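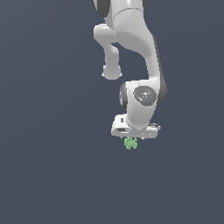 By Felista Shemweta | Reviewed by Nassoro Rotich | Last updated December 9, 2023

Home Articles Subjects A–Z Index About

Elbow (anatomy)

The elbow is the joint between the upper arm and the forearm. Three bones meet there: the humerus, which runs down from the shoulder, and the radius and ulna, which run side by side to the wrist. The joint bends and straightens the arm and also takes part in turning the palm up or down.

Structure

The lower end of the humerus widens into two rounded surfaces. The inner one, the trochlea, is shaped like a spool and fits into a notch in the ulna. The outer one, the capitulum, meets the shallow cup at the head of the radius. The bony point felt at the back of the elbow is the olecranon, a part of the ulna.

A single capsule encloses the joint and holds a small amount of fluid. Ligaments on the inner and outer sides keep the bones from shifting sideways, and a ring-shaped ligament holds the head of the radius against the ulna while allowing it to turn.

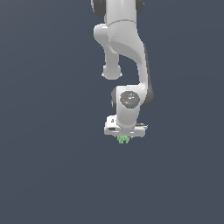 White robotic arm with dark gray joint caps.

Movement

Bending is done mainly by the brachialis, biceps and brachioradialis. The triceps, at the back of the upper arm, straightens the joint. When the arm hangs straight with the palm facing forward, the forearm angles slightly away from the body. This is called the carrying angle and varies from person to person.

Nerves

The ulnar nerve passes behind the bony bump on the inner side of the elbow, where it has little padding. A knock at this spot causes the tingling known as hitting the "funny bone." The median nerve crosses the front of the joint, and the radial nerve passes toward the outer side.

Common disorders

Tennis elbow is pain on the outer side, where the tendons of the wrist extensor muscles attach. Golfer's elbow affects the tendons on the inner side. Both are linked to repeated gripping and can occur in people who play neither sport. In young children, a sudden pull on the hand may cause the head of the radius to slip partly out of its ligament. Swelling over the olecranon is often due to bursitis.

See also: Forearm, Humerus, Wrist

Contact the editors | © 2023 Brodora Encyclopedia | Back to top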